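3.2 Depot routines and driver handover

The second part of the study looked at what happens between the time a loaded trailer enters a depot and the time it leaves again behind a different prime mover. Most published work on linehaul delay deals with the road itself: gradients, rest stops, congestion near ports. Depot time tends to be treated as a fixed allowance. Earlier work on the Lenodar corridor (Trevaskis and Cosgrove) used a single value for every changeover, and the authors noted that this was a weak point in their model.

We collected records from two operators. Ballex runs general freight in B-double combinations and changes drivers at its own yard. Pearce carries mostly palletized retail goods and also moves small parcels and loose items through a sorting shed next to the trailer bays. Both firms agreed to share gate times, handover sheets and driver start times for July. After records with missing gate times were removed, 306 changeovers remained. Company and site names are used with permission. Drivers were given a code before the data reached us.

A changeover was taken to begin when the incoming combination crossed the gate line and to end when the outgoing one crossed it in the other direction. This is a wider definition than the one used by the operators, who start the clock when the handbrake is set. We kept the wider version because queueing inside the gate was part of what we wanted to measure. At the Ballex yard there is one lane in and one lane out, and a late arrival can hold up the vehicle behind it even when a bay is free.

Each changeover was then split into four parts: waiting for a bay, loading or unloading, paperwork and vehicle checks, and waiting for the relief driver. The split was made from the handover sheets, which carry handwritten times. Where two times on the same sheet did not agree, the later one was used. Cervantes and Mahuika coded the sheets separately, and the differences were settled by going back to the original paper.

Loading at Pearce was more varied than at Ballex. Full pallets go straight across the dock and are scanned once. Loose items are picked from bins, scanned one at a time and put into cages before they can be loaded. Handling of loose items was treated as its own category, as the time it takes depends on the number of items and has little to do with their weight or volume.

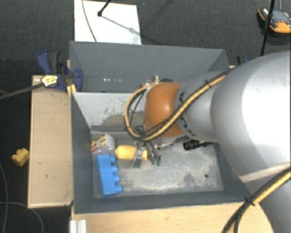
Figure 4. Gray two-section bin with worn surfaces; a robot arm reaches over it, and toy-like objects, the largest a bright blue building brick, lie at the left of the floor.

The longest single part of a changeover at both sites was the wait for the relief driver. This was not expected by the depot managers, who had named loading as the main cause of delay when we first spoke to them. In 54 of the recorded changeovers the trailer was loaded, checked and ready to leave before the relief driver had signed on. In most of these the driver had been rostered against the planned arrival time, and the combination had come in early. An early arrival brought no gain at all in such cases. The trailer sat in the bay, and the bay was not free for the next one.

Late arrivals caused a different problem. A relief driver who signs on and then waits is still using up part of the working day, and on the longer legs this can force an extra rest stop or a second changeover further along. Three handover sheets from Ballex carry a note to this effect. The notes are short and were not written for research purposes, so we have not tried to put a cost on them. It is likely that other cases went unrecorded.

Paperwork and vehicle checks took a fairly steady share of the time. The checks were done by the outgoing driver at Ballex and by yard staff at Pearce, but the difference between the two sites was small once trailer type was taken into account. Where a fault was found, the changeover was long at either site. Most faults on the sheets concerned lights or tires – items that could in principle be reported by the incoming driver before reaching the gate.

Both firms already have a way of doing this. Drivers can send a short message through the Lirer dispatch unit in the cab, with a code for the type of fault. Use of the codes was low. Several drivers told Dabbas that they preferred to phone the yard, and a phone call leaves no record in the system. We therefore can't say how often the yard had notice of a fault before the vehicle came in.

There are limits to what can be drawn from this part of the study. One month of records doesn't cover the harvest peak or the weeks before the holidays, when casual drivers are taken on. Gate times at Pearce were rounded to the nearest minute, and those at Ballex to the nearest five minutes until the gate reader was replaced partway through the month. The early Ballex records were kept in the set, but they were left out of any comparison in which the difference was smaller than the rounding.

The next section uses these changeover times in place of the fixed allowance and runs the corridor model again for the 800 km leg, first with the rosters as supplied and then with the relief driver's start time moved forward by 30 minutes.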